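Keeping apples until spring without a cellar

Irncombe Growers Board > Storage and Kitchen

binar_orchard
Nov 1, 2021
Hello all. We moved to a flat in August and I do not have my cellar any more. My parents' trees gave a good harvest and I brought home more apples than two people can eat. Mostly they are Voveria, a red late apple from our region, and one box of something older that my father calls only "the winter one".
My question is simple. Is it better to keep them in the refrigerator, or on the balcony in boxes with newspaper? The balcony faces north but it can freeze in the night.

Owen51
Refrigerator, no question. An apple at room temperature goes soft very quickly. Put them in a bag with small holes and keep them away from the carrots, or the carrots become bitter.

tilda_k
I don't agree with "no question". A modern refrigerator is very dry inside and a thin-skinned apple wrinkles after a few weeks. I have kept mine on a balcony for three winters in a polystyrene box with a lid. On the coldest nights I put an old blanket on top. I lost very few.

Owen51
Yes, but you have mild winters, tilda. For me one night would finish the whole box. And the dryness is exactly the reason for the bag.

segundo_r
I am coming in the middle, sorry. I wrote a longer text for our garden club and I copy the useful part. English is my third language, please be patient with me.

1. Sorting
Take only apples with the stem and without bruises. One bad apple really does spoil the others, it is not only a saying. Do not wash them before storage. Wipe off the soil with a dry cloth and leave the natural wax on the skin.

2. In the refrigerator
Keep the coldest part for the late varieties and eat the early ones first. The fruit must not touch the back wall if ice forms there. For daily eating I leave a few on the open shelf, where I see them, and the rest stay in the bag.
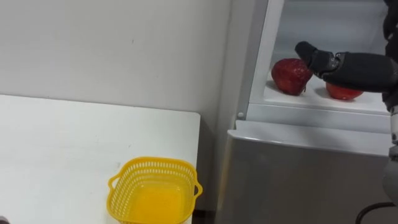
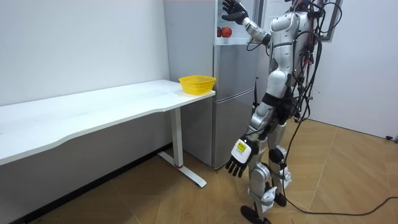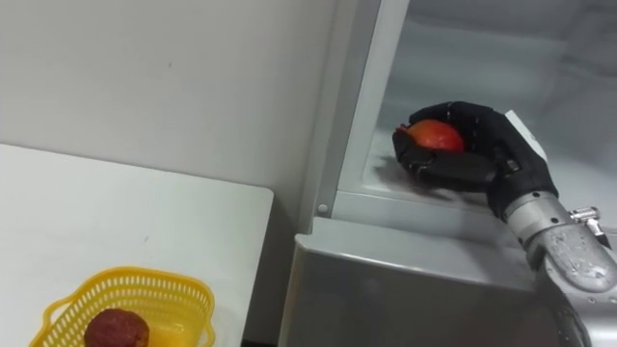 Red fruit in the refrigerator compartment.

3. On the balcony
Use a box with thick walls and put a thermometer inside, not outside. Wrap each apple in paper if you have the time. Once a week open the lid, smell, and remove what is soft.

Greetings, Segundo Rivadeneyra

tilda_k
Thank you Segundo, this is very clear. I only disagree about the paper. When they are wrapped I can't see the rot, and by the time I smell it the neighbors are gone too. (The neighbor apples, I mean!)

binar_orchard
So maybe I divide them. Voveria in the refrigerator with the bag, and the winter ones on the balcony. Does anybody know if I can put pears in the same box?

Owen51
No pears. They ripen at a different speed and they push the apples to ripen too.

segundo_r
I agree with Owen about the pears. But if you have only a few, put them in a separate bag and eat them first.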